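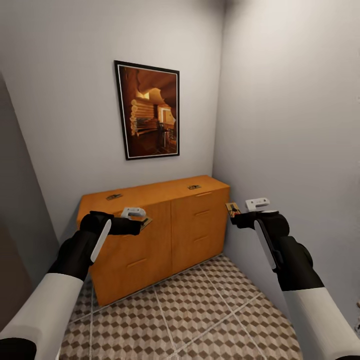 ## Friday, open day, sim corner

Demo room was open from 10. We ran the dresser room on the big monitor and the warehouse scene on the small one. Most people stopped at the dresser. Senga Pringle drove for the first hour, then Orhun took over, then me after lunch. Door clicker says 154 visitors by closing, which includes people who went out for coffee and came back in, so don't use it for anything.

Room is the usual cabin-picture one: cube tile floor, orange wood dresser in the corner, mousetraps. Build is Skedo 1,553. I had planned to move to the newer one but Birsen asked for no changes the day before visitors, and she was right. The newer one still drops the texture on the picture when the scene reloads.

### Setup notes

- Loaded the scene with seed 121 for the morning and 222 for the afternoon. Orhun wanted something different to look at.
- Monitor mirrors the operator view. Tried the side view before opening and it was too dark to follow from the back row.
- Volume off. The contact sound gets old fast.
- Taped the cable from the Magsi base station along the skirting. It came up again near the door. Use the wide tape next time.
- Reset is on the foot pedal. Left pedal, not right. Right one quits the session (found this out at 10:20 in front of a school group).

### What people asked

The school group from Sirndale wanted to know why mousetraps. I said they are small and flat and awkward to pick up, and everyone knows what one is, so you don't have to explain the object before you explain the task. That answer worked fine all day and I kept using it.

Second most common question was whether the traps go off. They don't in this build. Melahat has the spring joint modeled on her branch but it isn't merged. One man was quite disappointed. If we can get it in before the next open day I think it would help hold people for longer.

A couple who run a packing business near Cirley asked good questions about two-arm work. They wanted to know how we decide which arm takes which object. At the moment the operator decides. I showed them both arms over the dresser top with traps between them and talked through reach.
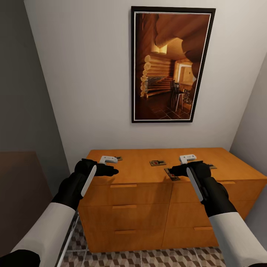 *Operator view, both grippers over the dresser top, traps laid out in between.*

They also asked about the wrist angle when going for something that lies that flat. I didn't have a good answer. Ilgın Yaman does, and I sent them her email address. Ilgın, if a message comes in from Cirley, that's what it is about.

Kids mostly wanted to know if they could drive. We said no in the morning and yes in the afternoon, one minute each, once the line had gone down. It was the best part of the day for them and the worst for the logs. Everything after 2 pm should be left out of the operator stats. I marked the folder.

### Problems

1. Headset lost tracking twice, both times when the blinds were open. Closed them and it held.
2. Left gripper input felt slow to close compared with the right. Senga noticed it and I felt it too. Could be the controller. Swap the two on Monday and see if the lag moves with it.
3. Monitor went to sleep during Orhun's talk. Power setting, fixed.
4. Ran out of the printed sheets before lunch.

### To do

- Ask Melahat how far off the spring joint is.
- Label the pedals.
- Print more sheets, and take the old room number off them.
- Check whether the tilt slider in the viewer saves between sessions. I set it three times.
- Return the folding chairs upstairs. Four are still in our hallway.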